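The second product is the hard one

Last updated in May
By the business desk
14 comments · 2 likes

Wotcombe has never been known as a place to start a software company. Rents are low and the trains are slow, and most people who learn to write code there leave soon after. Inareck stayed. It sells scheduling software to small clinics, mainly physiotherapists and dentists, and it has done so for long enough that plenty of its customers have never used anything else.

The company is now trying to launch a second product, called Perkier, and it is finding the work much harder than the first. Perkier is meant to help clinics fill appointments that are cancelled at short notice. It looks at the waiting list, works out who is likely to say yes and sends them a text. The idea came from customers, who had been asking for it for years.

Asking is one thing and paying is another. When Inareck offered an early version to 100 of its clinics, most of them switched it on in the first week and then forgot it was there. Receptionists preferred to ring people they knew. Some clinics didn't want a computer choosing who got the slot.
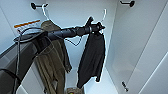
The founders had assumed that their existing customers would be the easy part. They already had the contracts, the logins and the goodwill. What they lacked was a reason for a busy receptionist to change a habit, and the first version didn't give one. It opened in a separate window and needed its own password.

A company with one product can put everyone on the same problem. With two, somebody has to decide who works on what, and at Inareck that argument took most of the winter. The old product brings in nearly all of the money and gets nearly all of the support calls. Perkier had a team of two, and they were often pulled away to fix a booking fault.

Outside help came from Polat, a small investment firm that backs companies at this stage. It put in money on one condition – the Perkier team had to be left alone until the next release. The founders agreed, though not quickly. Support calls took longer to answer for a while and a few clinics complained.

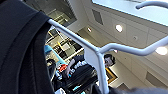 The next release dropped the separate window. Perkier now sits inside the clinic's normal diary, and it suggests three names when a slot comes free. The receptionist picks one, or ignores all of them and picks up the phone as before. Use has gone up, mostly in the larger practices. The smaller ones still say they can manage without it.

Pricing is not settled either. Inareck first charged a monthly fee, then tried a charge for each slot filled, which clinics liked until the bills arrived. It has gone back to a monthly fee, set lower. The plan is to reach about 2000 clinics, and that would mean selling to people who have never heard of the older product.
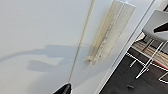 Selling to strangers needs a demonstration, and Inareck has had to learn how to give one. The early ones ran to an hour and covered every setting. The current version takes 15 minutes and shows a single cancelled appointment being filled. The sales team asks for very little from the clinic: a plug socket, a decent signal and a smooth white tabletop or something like it, as the laptop and the printed price sheet are all that go on it. Questions are kept for the end, and most of them are about patient data.

The founders say they will give Perkier another year. If it hasn't paid for its own team by then, the useful parts will be folded into the main product and offered at no extra cost. Meanwhile they are hiring for support, and the advert asks for someone willing to work in Wotcombe.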